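Pisura Guest House and Farm Stay Association
Minutes of the August meeting, held in the breakfast room at Magbanua House

Hortensia Benavides opened the meeting at 4 in the afternoon and thanked everybody for making the drive up, especially those who had guests checking in the same evening and would need to slip out early. Coffee and almond cake were on the side table, and she asked people to please help themselves while we talked.

The minutes of the last meeting were read and accepted, with one small correction: the new swimming platform is on the Clukamska side of the lake, and the earlier minutes had put it at the village end.

Directions for arriving guests

Most of our time went on this, as it has been a hard summer for people getting lost. Dindo Dalisay told us that two families bound for his farm ended up at the quarry gate after dark, having trusted their phones past the second bridge. He would like every house to send the same written directions, starting from the ferry landing and again from the train station, so that a guest staying at one place can find supper at another without starting from scratch. There was a good deal of friendly back and forth over whether to mention the chapel as a landmark (it is hard to see when the trees are in leaf), and in the end we agreed to use the blue mailbox at the Magbanua turnoff. Dindo will write a first version and send it around.
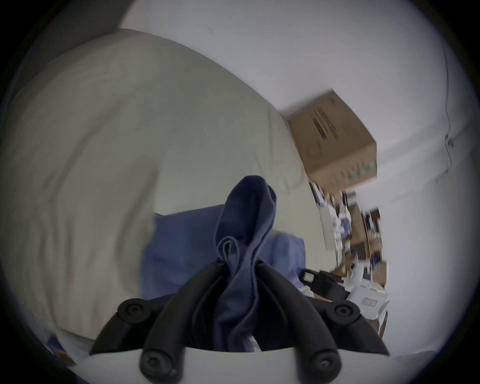 Eleri Humphreys
Recording Secretary

Road signs

Haris Lashari has spoken with the county road office, and they will let us put up 3 brown signs along the valley road, provided we all agree on the wording. The price from the sign shop comes to $654, posts included. Consolacion Villanueva moved that we pay this out of the map fund, Haris seconded, and it passed with everyone in favor. Consolacion asked that the lettering be large enough to read from a moving car, and we were all of one mind on that!

Booking calendar

The trial of the Asilix shared calendar goes on. Hortensia likes being able to see which neighbors have a free room when she has to turn somebody away, but Dindo found it slow on his old computer and has gone back to telephoning. We'll keep both ways going through the fall and talk it over again once the season quiets down.

Other business

The lake shuttle will stop at the ferry landing on Wednesday evenings until the end of the season. Its little bus has 16 seats, so please have your guests reserve ahead if they are coming as a group. Consolacion also has a box of the old walking maps in her hallway, and anyone who wants some is welcome to stop by.

The meeting closed at 5:30. Our next one will be at Dindo's farm, and he asks that you park below the barn.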